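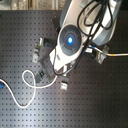 Can an amateur bout be scored if it is stopped by a cut in the second round?

Mitiku Hailu
Posted February 16, 2025

I help run the corner for a small club in Grosmont and we had a disagreement after our December show. One of our lads, boxing over three rounds of two minutes, clashed heads with the Indthorpe boxer late in the second. The referee ruled it accidental, the doctor looked at the cut and the bout was stopped. The officials then collected the scores and gave it to the other corner on points. I had expected a no contest, as it would have been in most professional four-rounders I have seen. Is there a fixed rule on this, and does the unfinished round count?

Kristýna Jurčo

The scores can be used, provided the rule set for the show allows it, and most amateur rule sets do once the bout has reached a stated point. The stated point varies. Some sets say the first round must be complete, some say the second must have started, and a few treat any stoppage before the final round as a no contest. You need the technical rules in force on the night of your show, including any amendments issued after the main document.

Where scoring is allowed, the round in which the stoppage takes place is normally scored as well, even if only a few seconds of it were boxed. Judges award 10 points to the winner of that round in the usual way. In your case there would be two scores per judge, added together, with any deductions for warnings applied before the total is declared.

The professional comparison doesn't help much. There the common threshold is four completed rounds, which a four-round bout can only meet by going the distance, so an accidental cut nearly always ends it without a result. Amateur rules are written for three rounds and set the threshold lower.

Two things to check:
The referee must have signalled the clash as accidental at the time. If he ruled it a foul, the outcome is a disqualification or a deduction and the above does not apply.
The cause of the cut must be recorded. If it was put down to a punch, the result is a stoppage win for the opponent and the scorecards are not used at all.

Tolera Demissie

Had the same at a Weldu show, lad was ahead and got the decision. Nobody complained because he was ahead. Ask to see the bout sheet.

Ximeng Xiao

Agree with Kristýna on the main point, with one correction. The unfinished round is not scored under every set. I have officiated under one where a round of less than a minute was left off the cards, and it changed the winner. With a late second-round stoppage that would not have affected your boxer.

On procedure, a protest generally has to be lodged by the team manager in writing, often within 30 minutes of the decision. A December result is well outside that. You can still write to the regional officials' secretary and ask which rule was applied. Give the bout number, both corners and the time of the stoppage. The medical card should also show the cut and the rest period given, and your boxer can't spar until that has run out, whatever happens with the result.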